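Trirnomska (software)

Trirnomska is an open-source motion planning and task control package for robot arms that work in household kitchens. It was started by Dragica Stoyanova as a set of scripts for testing arm movements in simulation, and is now developed together with Valbona Spahić, who wrote most of the present planner. The software is written in C++ with a Python interface.

The name is used both for the planner itself and for the whole package, which can cause some confusion in older documentation. In the source code the planner is called Borko.

Structure

The package has three main parts. Borko searches for a path of the arm that is free of collisions. Coman receives this path, gives it a time schedule and sends it to the joint controllers. Cudolari is a library of simulated kitchens in which the other two parts are tested before they are used on a real arm.

Borko is a sampling-based planner. It grows two search trees, one from the present position of the joints and one from the goal, and tries to connect them. After a path is found, a second step makes it shorter and removes sharp changes of direction. The time limit for one request is 300 milliseconds by default. If no path is found in this time, Borko returns the best partial path together with the name of the object that blocked the search most often. This name is written to the log and is useful when a kitchen model contains an error.

Coman runs as a separate process. It checks the speed and the torque of each joint, and it can stop the arm when the measured position differs too much from the planned one. Early versions had the controller inside the planner – this was changed because a slow search could delay the stop command.

Simulated kitchens

Cudolari contains 26 base kitchens. From these, a script makes variations by changing the surface materials, the colours of the cabinets and the places of loose objects. The release of October added wood-grain countertops and patterned wall tiles, which were requested by users who train perception models on the rendered images. 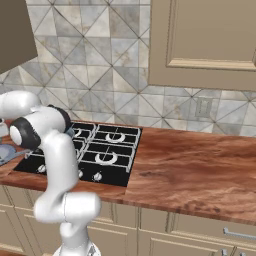

A simulated kitchen with a robot arm over a four-burner gas cooktop.

Cooktops are considered a difficult area for planning. The grates are thin and raised, so a simple box around the whole cooktop makes the robot keep too far away, while an exact mesh makes every collision check slow. Borko uses a middle solution, in which each grate is replaced by a group of capsules. Range hoods and wall cabinets limit the space from above, and are treated as plain boxes.

Testing

The regression test consists of 497 planning tasks, of which 234 take place at a cooktop or a sink. A change to the planner is accepted only if it solves every task that the previous version could solve. Results are published with each release.

Limitations

The package does not model liquids, cloth or flames. Mobile bases are supported only when they stand still during the arm movement. Doors and drawers can be opened in simulation, but the handle position must be entered by hand. Spahić has described automatic detection of handles as planned work.

See also

Motion planning
Collision detection
Robot simulation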